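Talk notes - Why the Branch Line Timetable Looks the Way It Does
Rivdale Library, evening talk, 22/07/2021

Opening

Say hi, thank Hae-won Ra for the room and for getting the projector to behave. Ask who came by train tonight. (Wait for the hands, don't rush this bit!)

I got into timetables because I missed the last train home from Haugen one March and sat on the platform with nothing to read except the poster on the wall. I read it four times. By the end I had questions, and I've been annoying people with them ever since.

Slide 1 - The single track problem

Between Dendoston and Conon there's one track. Trains going opposite ways can only pass at the loop in Haugen, so every single departure on that poster hangs off the moment two trains meet there. Move one by five minutes and you've moved the other one too. Do the thing with the two pencils and the rubber band, it always gets a laugh and people do get it afterward.

Mention the loop is short. A longer train won't fit in it, so extra cars on market days aren't as simple as the letters page would like.

Slide 2 - Who is the timetable for?

We had 2888 replies to the passenger survey, way more than I expected, and I read the comments on my own sofa over a very long weekend. Roughly 800 of them were about the morning connection at Conon. People don't mind a slow train nearly as much as they mind watching the next one pull out while they're still on the stairs.

Read out the one from the nurse on early shift. Go slowly, it's a good one. Then pause for water. 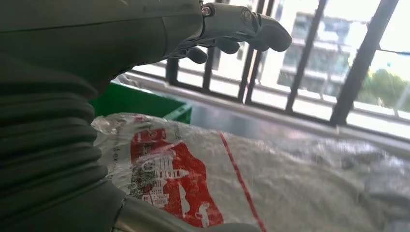
Slide 3 - The padding

My favorite part, so watch the clock. Every timetable has a bit of slack hidden in it, usually just before the last stop. That's why your train crawls into Dendoston and then gets there early and sits outside. Drivers hate it, I kind of love it - it's the only reason the evening trains recover after a bad afternoon.

If someone asks why we don't spread the slack along the whole line, say some railroads do, and that you then get trains waiting at every little platform with the doors open in January.

Slide 4 - What I'd change

One later train on Fridays. Hold the Conon connection for four minutes. Bigger print on the posters, please!

Questions

Somebody will ask about fares. I don't do fares. Point them to the leaflets by the door and take the next hand. Lights back on by nine, chairs stacked against the back wall.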